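Subject: Re: [Ankrah-list] Lining up the tiles behind a beam

On Monday another member wrote:
> We have 382 tiles left over from the back kitchen at Fomamden and
> I'd love to use them up. Do I start the rows from the beam or from
> the floor? The beam isn't level and I'm getting in a muddle.

Hello all, and what a nice question to come home to. I had just this trouble in the old dairy at Wenenmont, and I must have changed my mind every evening for a fortnight before I put a single tile up.

My advice is to start from neither! Draw yourself a level line at a comfortable height, fix a straight batten to it, and work upwards from there. Old floors wander as much as old beams do, and the cuts are much easier to hide at the bottom, behind a cupboard or a skirting.
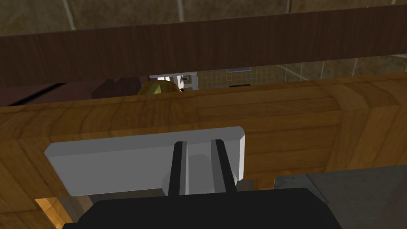
Dark beam with olive-beige tiles above, computer rendering

As for colour, I'd go for a pale grout with anything in the beige or olive line, though I know some of you on here like a dark one. Do mix the boxes before you begin. The yard at Prarport sold me almost 500 from two batches and the difference showed terribly by lamplight - my sister still mentions it.

Leave a little gap where the tiles meet the timber, too, and fill it with something flexible. I grouted mine hard up to the wood and had a crack right along it by August.

I still have 8 good spacers bags and a hand cutter in the shed, and you're very welcome to borrow the lot. Just drop me a line off-list.

Warm wishes to everyone at Ankrah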